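The lavender grower at Dillmont plants 557 rows and sells most of the crop dried. Cutting starts in June, when a third of the florets on a spike have opened.
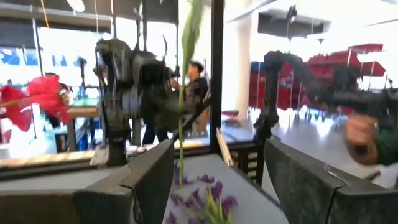
Why not wait for full bloom? Late-cut spikes drop their florets in drying, and the bunches sell for less.

Stems are tied in bundles of 80 and hung in the dark. "Light takes the color out first," the grower said.

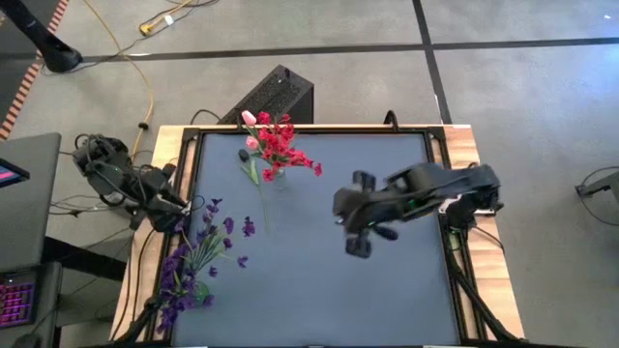
The shed is vented at both ends, and the bundles hang for two weeks. Rubber bands are used, as stems shrink and string goes slack.

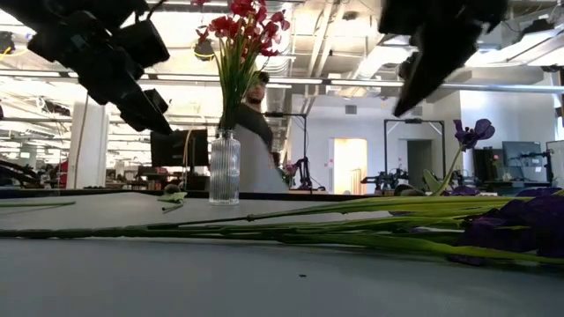 A buyer at Tundari disagreed about the bands, saying that they perish in storage and that wire holds better.

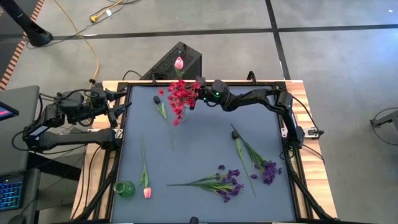

Dried bundles go into cardboard boxes, 4 to a layer.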